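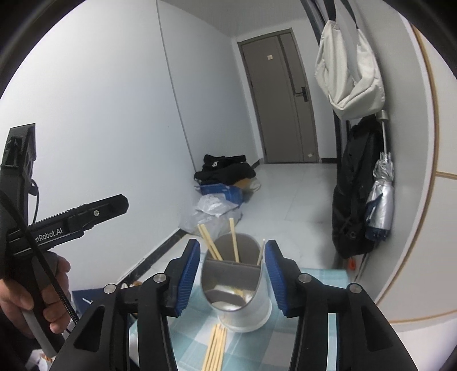 Fall seed saving starts now for most of us, and beans are the easiest place to begin. Leave the pods on the vine until they turn tan and rattle, then pick them on a dry afternoon. Bring them in and spread them in a single layer out of the sun for 14 days. Cut a few whole stems of dill and coriander at the same time and stand them upright in any open container, such as a pale utensil holder with a slanted opening, until the heads are brittle. Put a sheet of paper underneath to catch what drops.

September 11, 2018
By the Saner Garden Newsletter desk
Reading time: 2 minutes

Search this site Go

Tomatoes take more work. Squeeze the seeds and gel into a jar, add a little water and leave it for three days. Pour off whatever floats, rinse the rest in a sieve and dry it on a plate. Paper towels stick, so use a coffee filter if you don't have a plate to spare.
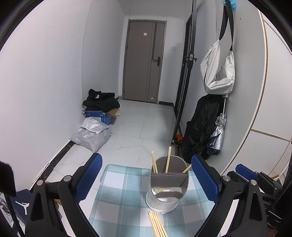

Oval holder with a divider, on a checked cloth.

Label every envelope with the variety and the year. Last season 417 packets came in to the Plukeck seed shelf and 171 of them had no year on them. Those went to the compost. We have room for around 300 this time, so please send only seed saved from this summer's plants. Squash and pumpkins cross too easily and we can't take them.

Drop-off is at the Bajwa greenhouse, at the side door, any weekday morning. The shelf opens for swapping again in May.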